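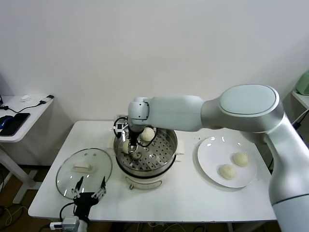
Zuweira Nartey reckons I'm whipping the lid off too soon, and that buns straight out of a steamer should sit with the heat off and the lid on for a good while before anyone goes near them. I'd put it down to the flour myself, so I'm bringing it here for a second opinion (and a third, knowing you lot).

Plain buns, no filling, done in the electric steamer with the perforated steel basket. 11 minutes from when the steam gets going. They taste lovely! But some batches come out smooth and others go all puckered on top, like fingers after a long bath, and I can't see what I'm doing differently. Flour is the Hamdan soft white. Bit of sugar, bit of oil, dried yeast, warm water. No milk this time.

Any ideas?

Annapurna Arumugam

Posted by Kittipong Sangkhawat
Zuweira's right. Turn it off, walk away, come back in 10 minutes. When cold air hits a hot bun it shrinks on you. I crack the lid open a tiny bit first and then take it off properly.

Posted by Tanko Omoregie
Disagree, sorry Kittipong. I take the lid off the second the time's up and mine don't pucker. It's nearly always overproving. If the dough's gone too far it has nothing left to hold itself up with and down it goes, whatever you do with the lid. How long are you leaving them after shaping, Annapurna? And is the kitchen warm?

Posted by Kittipong Sangkhawat
You've got a bamboo steamer though, Tanko, you've said so often enough. Bamboo soaks up the wet. With a metal basket and a glass lid you get drips, and drips make dimples.

Posted by Tanko Omoregie
Dimples, yes. All-over wrinkles, no. Different problem!

Posted by Annapurna Arumugam
Ooh, right, I didn't know there was a difference. Mine are wrinkles mostly, with the odd dimple. Shaped buns get left on a plate until they look puffy, which I know isn't a proper answer. In February that took ages and now it seems to happen while I'm washing up the bowl, so Tanko might be on to something there.

The lid is glass, yes, with a white handle on top. I do wipe the inside before it goes back on. While I'm loading or unloading I just lay it flat on the table beside the steamer – the table's wipe-clean so I don't fuss about it.
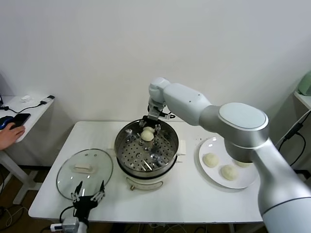 The other thing I should own up to is that I don't use paper. Buns go straight on the metal, over the holes. I did try those little Bomari paper squares but they stuck to the bottoms worse than the basket does, and then you're picking paper off your tea. I give the basket a wipe of oil and leave plenty of space between the buns, because the first time I ever did it I crammed them in and got one enormous bun with several heads.

Posted by Fatima Potgieter
Several heads, I'm crying.

Can I throw in a third theory? Kneading. I had wrinkles for months and it was air bubbles I hadn't rolled out. Once the dough's had its rise, roll it flat, fold it, roll it flat again, and keep going till it's like a baby's cheek. THEN shape. I've read something like 3000 posts on here about lids and hardly any mention rolling.

Also cut the yeast down if the room's warm. I use cold water from spring onwards.

Posted by Kittipong Sangkhawat
Agree on the rolling. Still say leave the lid.

Posted by Tanko Omoregie
Still say don't. Poke test, Annapurna. Press one gently with a floury finger: if it comes back slowly, steam it. If the dent stays put you've waited too long.

Posted by Annapurna Arumugam
Poke test I can manage. I'm going to make one lot of dough and split it into 2 batches, both rolled the way Fatima says. One gets Kittipong's long wait with the lid on and the other gets Tanko's straight off. Only snag is the second batch will have been sitting about longer, so I suppose it goes in the fridge while the first is cooking?

Posted by Fatima Potgieter
Fridge, yes, with a bit of cling film over so they don't get a skin. And top the water up between goes, I've boiled mine dry doing exactly this.

Posted by Tanko Omoregie
Give mine the first slot please. I'm not having my method judged on fridge buns.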